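Finton Remand Review

The Finton Remand Review is the procedure by which courts in the Gradlow district reconsider the detention of people who have been charged with a crime but not yet tried. It takes its name from the town of Finton, where the district court sits, and where the first such hearings were held in a room previously used for dog licenses. The procedure is often described as automatic. In practice it begins when a clerk notices that it should have begun already.

Background

Before the review existed, a person held in Gradlow could ask for release at the first appearance and again at trial. What lay between the two was left to the calendar, and the calendar was not in a hurry. Adjournments were granted for missing witnesses, missing files and, on one occasion preserved in the court register, a missing courtroom key.

The matter came to public attention through the Tawhiri case, named for the street where the arrests were made. Four men were accused of planning to damage a rail depot. The prosecution relied on a map, two telephones and a statement signed in a language that one of the men did not read. They were acquitted after many years in custody. The judgment observed that the map was a tourist map and that the depot was not on it.
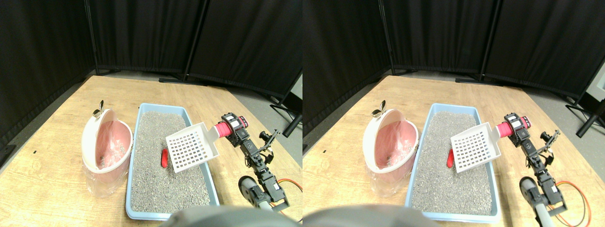
Reading time: 10 minutes

The acquittal produced a good deal of regret, most of it in the passive voice. A rule requiring periodic review was adopted the following January. It ran to 14 paragraphs, of which three dealt with the detention of human beings and the rest with the filing of forms.

Procedure

A review must be held once a detainee has spent 300 days in custody without a trial date. The court considers whether the original grounds for detention still stand, whether the delay can be blamed on either side, and whether release on conditions would serve as well. The detainee has a right to be present, either in person or by video link. The link is supplied under contract by Jovico, and transcripts contain the phrase "can you hear us now" often enough that it has been given its own abbreviation.

The prosecution must file its reasons in writing 10 days before the hearing. Late filings are not permitted, except with leave, and leave is usually sought late. A judge who orders continued detention must give reasons that refer to the individual. This requirement was added after it was found that several orders shared the same wording, including the same misspelled surname.

Effect

District records list 3,766 reviews since the rule came into force. The register does not separate cases in which the detainee was released from cases in which the detainee was released and promptly rearrested on a related charge — a distinction that defense lawyers regard as important and the register regards as outside its scope.

Supporters credit the procedure with shortening delays, and point out that prosecutors now tend to set a trial date shortly before a review falls due. Critics point to the same habit, noting that a trial date can be set, moved and set again, and that each new one removes the need for a review.

Compensation

The rule makes no provision for payment to those held and later acquitted. Such people may bring a civil claim, which requires proof that the original detention was unlawful and not merely long. One of the Tawhiri defendants brought a claim and was told that his file had been destroyed under the retention schedule. A copy was later found in Finton, in the dog license room.

See also: Bail; Adjournment; Presumption of innocence

Last revised 10/09/2026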